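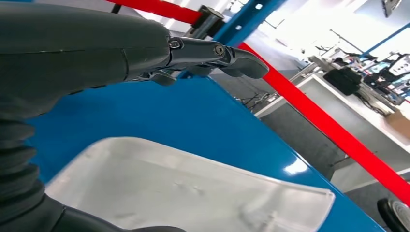
Skudero hand on the arm, finger extended above the blue work surface, with the frosted plastic piece lying on it.

Tundov Skudero robotic hand: nine months of use and what it did to the budget

Reviewed by Mahmoud Hegazy
Category: End effectors and hands
Bought: yes, at list price

We bought the Skudero to handle thin plastic trays and sheets at our Prastivham workshop. The parts are light, bend easily and rarely lie in the same place, so a parallel gripper was a poor match and a suction cup lost its seal on scuffed surfaces. The hand replaced both on one arm. What follows is mostly about cost and planning, as the maker's own pages already cover the kinematics at length.

Price

The hand itself was £2620 before VAT. Our budget line was £2000, set the year before from a quotation for a simpler gripper, and nobody had updated it. The difference came out of the tooling allowance and meant putting off a second fixture. Anyone writing a bid now should get a fresh quotation first and ask for the mounting plate, the cable set and the software licence as separate lines. On our quotation only the cable set was included. The plate is a plain machined part that a local shop can make from the drawing, and ours did.

Delivery

Lead time was 11 weeks from order to goods in. The supplier's confirmation gave a shorter period and was revised twice. We had booked an installation day in May and had to move it. Book your labour once the dispatch note arrives.

Build

The shell is dark grey with a matt finish and has stood up well to wiping down. The finger links turn on metal pins, and the joint screws can be reached without taking the housing off. I count that as a real saving. Checking them is a bench job of a few minutes, and it can be done with the hand still on the arm. The fingertips end in a curved hook with a smooth, rounded pad. The shape is good for getting under a raised rim and less good for picking a flat sheet off a flat surface. If your parts have no lip, allow money for a fixture that lifts one edge, or look at a different hand.

The wrist is covered by a black bellows sleeve. Treat it as a wearing part. It rubs when the wrist is turned hard over with the arm low, and a replacement should be on the shelf before you need it. The sleeve is sold singly, but carriage is charged on every order, so we now buy it together with pads.

Grip on thin plastic

Acceptable, with care over force settings. The default closing force marks soft material. We brought it down in steps until the marking stopped, then slowed the last part of the closing move. Smooth pads on smooth plastic leave little margin for fast travel and we run the arm slowly with a part in hand. Cycle time should be worked out on that basis. The figures in our original bid assumed full speed, and the payback period came out longer once they were corrected.

Work surface

Worth a line in the budget. Ours is glossy blue, bolted up cheaply from what was in stores, and strong light on the finish leaves a bright patch that upsets vision software when the part is translucent. A matt board or a coat of matt paint costs very little. Blinds for the windows cost more and took longer to approve. I would do the surface first.

Compared with the Xavier

We had a Xavier hand on loan before ordering. It closes faster and its software is easier to learn. It is also bulkier at the palm, and in low, shallow approaches the housing met the table before the fingers met the part. For tall objects I would choose the Xavier. For trays and sheets the Skudero has the better clearance.

Support

Tundov answers technical questions by email, normally by the next working day. The answers are short and correct. The printed manual leaves out the order in which the finger joints should be calibrated; ask for the separate note.

What I would put in the plan

Hand, mounting plate, software licence, spare bellows sleeve, spare pads, a work surface with a dull finish, and a week of an engineer's time for force settings. We left out the last two and paid for both anyway.

Rating: good. It does the work it was bought for, and I would order it again against a corrected budget line.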